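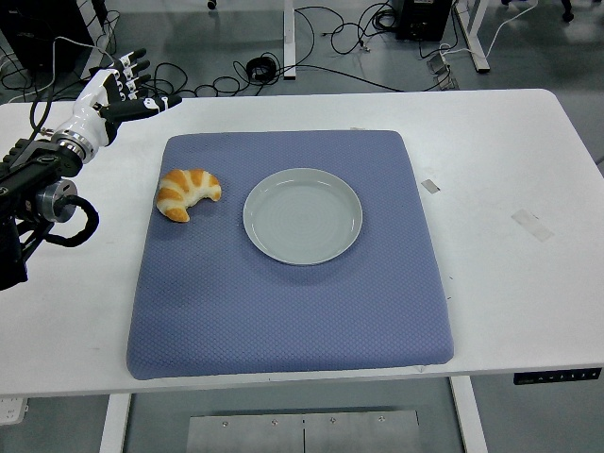
Notes on a Year of Laminated Dough

Posted Dec 23, 2024

The Fustimness Home Baking Circle completed its first full year of meetings this month. This post sets out what the members worked on, what was changed along the way, and what is planned for the new year. It is published on my personal site because the Circle does not yet have one. The opinions in it are mine.

Background

The Circle was formed after a short course in bread and pastry offered at the Flastwood branch library. Six people from that course wished to continue. The founding members were Felicja Witkowska, Daniyal Mughal, Humaira Rizvi, Tariq Yousafzai, Hefin Gape and myself. It was agreed at the first meeting that the group would devote the year to a single subject, and laminated dough was chosen by a vote of four to two. The two dissenting members had favored rye bread. Their preference was recorded and will be taken up again below.

Meetings were held once a month in the kitchen above Grirnex Hardware, which the owners rent out in the evenings. The room has one oven, a long counter and a refrigerator that runs colder on the lower shelf than on the upper. Members learned to put the dough on the lower shelf and the drinks on the upper.

The standard recipe

After trying several published formulas, the Circle adopted one of its own in the spring. It uses bread flour, whole milk, a modest amount of sugar, dry yeast, salt and 300 grams of cold butter for the folding. The dough is mixed the evening before, left in the refrigerator overnight, and given three single folds the next day with a rest between each one. The full sheet is posted on the kitchen door, and copies are available from Daniyal Mughal.

The recipe was written for a cool room. In July and August it did not perform well. The butter softened before the second fold and in several batches it ran out onto the tray during baking. The members responded by lengthening the rests, and by chilling the rolling pin, which made less difference than had been hoped. Hefin Gape's proposal to skip the summer months entirely was discussed at some length and has been adopted for the coming year. July and August will be given over to flatbreads.

Butter

The choice of butter took up more of the year than any other question. Mrs. Rizvi arranged a comparison in which the same dough was folded with a supermarket butter, a higher-fat butter sold in blocks, and a cultured butter from the Mohmand dairy counter on the market square. The members tasted the results without knowing which was which.

The cultured butter was preferred for flavor. The block butter was preferred for handling, as it bent without cracking when it came out of the refrigerator. The supermarket butter finished last on both points, though Mr. Yousafzai could not tell it from the cultured one and asked that this be noted. The Circle now buys block butter for ordinary meetings and cultured butter for the two open evenings.

Shaping and proofing

Most of the faults seen this year came from proofing. Early batches were put in the oven too soon, and the inside was tight and bready under a good crust. Mrs. Witkowska, who worked for many years in a hotel kitchen, advised the group to stop watching the clock and to shake the tray gently. If the shaped pieces wobble, they are ready. Results were better from that meeting on.

On shaping, there remains a difference of opinion. Some members cut narrow triangles and roll them tightly to get more ridges. Others prefer a wider cut and a looser roll. I belong to the second party. A curved end is a matter of taste and the Circle takes no position on it.

The October open evening

The second open evening took place in October and was well attended by neighbors and families. Admission was free and a collection was taken at the door. It raised $760, which has been set aside toward a second-hand dough sheeter. The model under consideration is priced at $2685, so the purchase will not take place soon. Two members question whether a sheeter belongs in a home baking group at all. I have some sympathy with that view, but my shoulders do not.

One matter arising from the evening should be mentioned. Several trays were taken home by mistake and have not all come back. Any reader who has a dark half-size tray with a dent in one corner is asked to return it to the Grirnex counter during shop hours.

Plans for the coming year

The rye bread proposal will be put to a vote again at the January meeting. If it passes, the spring meetings will cover sourdough starters and dense loaves, and laminated dough will return in the fall. If it does not, the Circle will move on to puff pastry.

New members are welcome. There is no fee beyond a share of the ingredients, and no experience is required. Those attending for the first time should bring an apron, a rolling pin and a container with a lid. Please use the side stairs, as the shop entrance is locked after closing.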